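Our shop budgets for equipment in January, and by spring most of that budget looks wrong. This year I think we got one line right, and it was the one people argued about most: planning hours in simulation before the robot arm is ordered.

The arm itself is the easy part to price. A vendor quotes it, you compare it to the next quote, and you sign. What goes missing is everything after that — mounting, floor space, operator time, and the weeks when the thing sits on its base while two departments argue over what it should pick up first. At our Luledgate site those weeks came to 134 staff hours, and they appeared on no purchase order. 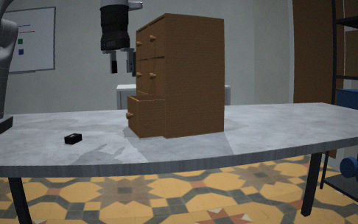

Simulated table setups, one with a drawer cabinet and one with a cardboard box.

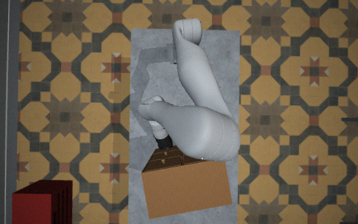 Shiela Lumanlan, who runs purchasing for us, set aside 224 hours for simulated trials on the Jastau project. Some managers wanted that money moved to a second gripper. I understand the wish. A gripper can be tagged and put on the asset list, and a trial that tells you to pick a different table size can't.

But table size is a real cost. So is reach. We paid $2263 last year to move one bench because the arm could not get to the far bin. I would rather find that out on a screen.

My advice to anyone drafting a plan now is to hold back 20 percent of the equipment line until the layout has been tried. If the finance office objects, show them last year's change orders.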